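Cell notebook, bin-to-bin picking
July, morning entry, continued after lunch

Picking up from where the last entry stopped. The planner node on the Idum branch builds again. The break was the message package: the grasp candidate message had gained a field for approach clearance and the planner was still compiled against the old one. Cleaned the workspace, rebuilt everything, no warnings worth writing down. Tagged the state before touching anything else so we can get back to it.

Goal for today: find out why the planner rejects so many candidates along the bin walls, and stop it from accepting the ones that end with the tool against the side.

Background for whoever reads this later. The perception stack (Plellance) gives us a segmented point cloud of the source bin and a ranked list of suction grasps. The planner takes the list from the top, checks each candidate for reachability, then for collision against the bin model and the cloud, and passes the first survivor to the trajectory stage. Everything that fails is logged with a reason code. Last week I only looked at the survivors. Today I went through the rejects.

Replayed the recorded set from the Cluldale objects, 1,339 candidates in total over all the scenes. Of these, 146 were rejected with "wall collision" although the suction point was well inside the bin and the approach was close to vertical. I opened 25 of them in the viewer at random and checked by hand. In 7 the rejection was right: the gripper body really would touch the wall. The other 18 looked fine to me, with clear space on the side where the planner claimed contact.

First suspect was the bin pose. The model in the collision scene comes from the calibration file, and the file is old. Jogged the arm to the four inside corners of the source bin with the pointer tool and compared. The back left corner was good. The front right corner was off by 9 mm in x and 4 mm in y, so the bin is rotated a little against the model. At the far end of the bin that eats most of the clearance margin.

Wrote the new corners into the calibration file and re-ran the replay. Wall rejections went from 146 to 83. Better, but too many left for the pose to be the whole story.

Second suspect was the gripper collision mesh. We use a convex hull for speed, one hull for the whole tool. The hoses are part of it, padded, and they lean out to one side. With a single hull, all the air between the hoses and the metal body counts as solid. For any candidate where the hose side faces a wall, the planner sees a tool much fatter than the real one. I split the mesh into three parts: the mounting and upper body, the lower block, and the hoses as a separate capsule chain. Collision checks take longer, 2.1 ms per candidate where it used to be 1.4. We can afford that.

Replay with both fixes: 31 wall rejections. Went through all of them in the viewer and I agree with 26. The remaining five have the wrist close to a joint limit, and the tool is tilted in a way I would not want to run anyway. Leaving those.

Moved on to the real cell with the toys in the front bin and speed limited to 20 percent. I kept a hand on the enable switch the whole time. 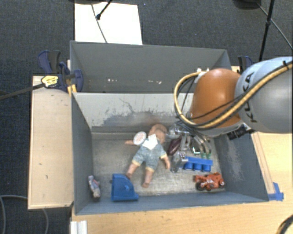

Page last changed: July, 4:40 pm

The doll is the awkward one in this set. Plellance likes to split it into two or three segments, because the outfit, the white bib and the trim look like different surfaces to it. Each segment gets its own center and its own grasp, and the grasp on a leg scores nearly as high as the one on the torso. From the planner's side a leg grasp is perfectly legal. It is still a bad one, because the mass hangs well off the tool axis and the thing swings as soon as we lift.

Tried raising the merge threshold in the segmentation config from 0.35 to 0.5. That joins the doll into one segment in most of the replayed views, but it also joins it with whatever lies against it, and then the center lands between two objects. At 0.42 the result is a compromise that I don't like much. Put it back to 0.35 and added a term to the ranking on our side: candidates lose score with distance from the centroid of all segments that touch each other and have similar height. It is crude, but it lives in our code and can be switched off with one parameter (cluster_center_weight, default 0.3).

Small objects are a different problem. The little figurine kind of item in the corner of the bin gets a candidate in perception, but the approach is blocked by two walls at once. Turning the tool about its axis would help, and the planner does not try it. Right now it samples yaw in steps of 45 degrees, starting from the current wrist angle, and gives up after four. So it never looks at half of the circle. Changed the sampling to all eight and sorted them by distance to the nearest wall, hose side facing the middle of the bin first. This costs time only when the first few fail.

With that change the corner candidates in the replay set are mostly reachable. Suction on something that narrow is another matter, and I have no opinion on it until we have pressure data for the smaller cup.

Notes on the trajectory stage, since I was in there anyway. The retract move was planned in joint space right from the grasp pose, and near the walls the first few centimeters had a sideways component. Collision checking passes it with the empty tool. The held object is not in the check at all. Two changes: the first 120 mm of every retract is now a straight Cartesian move up, and the held object is attached as a box with the size of its segment. If segmentation is wrong the box is wrong, but a box of the wrong size is still more than we had.

The attached box gave me an hour of trouble. After attaching, the start state was always in collision, with the bin floor or with the neighbors in the cloud. The usual cure is to allow contact between the attached object and everything until it is clear of the bin, and that throws away the wall check I wanted in the first place. What works for now: contact with the cloud is allowed for the first 60 mm, contact with the bin floor for the first 20, contact with the walls never. I shrink the box by 5 mm on each side so an object leaning on the wall does not fail at once. The values are in retract.yaml with comments.

Cable check. The software joint limit on axis 6 was still set to the full range of the arm. With eight yaw angles allowed the planner will use that range, and the cables and the hose will wind up. Limited axis 6 to plus or minus 170 degrees in the planner config and added a cost for being far from zero. I stepped through the extremes by hand at low speed before letting the planner use them. Please don't raise the limit without doing the same – the planner knows nothing about the hose on the upper link.

Logging. The Tokarz logger writes the reason code but drops the contact pair, so for every rejection I had to re-run the check in the viewer to see which two bodies touched. Patched it to store both link names and the penetration depth. Log files grow by around a third. The old reader script ignores the new columns, so nothing should break. If something does, it is the CSV export, which counts columns by position.

One thing I saw and did not chase: when the arm stands over the source bin, the cloud has points from the upper link that the self filter misses. They show up as a thin sheet above the bin, near the edge of the robot model. Most likely the filter mesh has no hoses in it. The snapshot for planning is taken with the arm out of the way, so it does no harm in the normal cycle, but after an aborted pick the code reuses the latest cloud, and that one can have the sheet in it. As a stopgap I force a new snapshot from the home pose after every abort. It makes the recovery slow.

State at the end of the day:

Calibration file updated with the new corners of the source bin. The target bin has not been measured, and its model still sits where the old file puts it.

Split gripper mesh is in the repository next to the old single hull. The launch file uses the split one. Argument tool_mesh:=hull goes back.

Ranking term and yaw sampling are merged to the Idum branch. Retract changes are on a separate branch and need someone else to read them, mainly the order in which contacts are allowed and forbidden again.

To do next: measure the corners of the target bin. Add hoses to the self filter mesh. Re-run the replay set with the attached box switched on and compare planning times. Ask for a new recording with more objects against the walls, as the present set has mostly open floor around them. Check whether the ranking term hurts on flat boxes lying side by side, where similar height means nothing.

Speed limit in the controller is left at 20 percent.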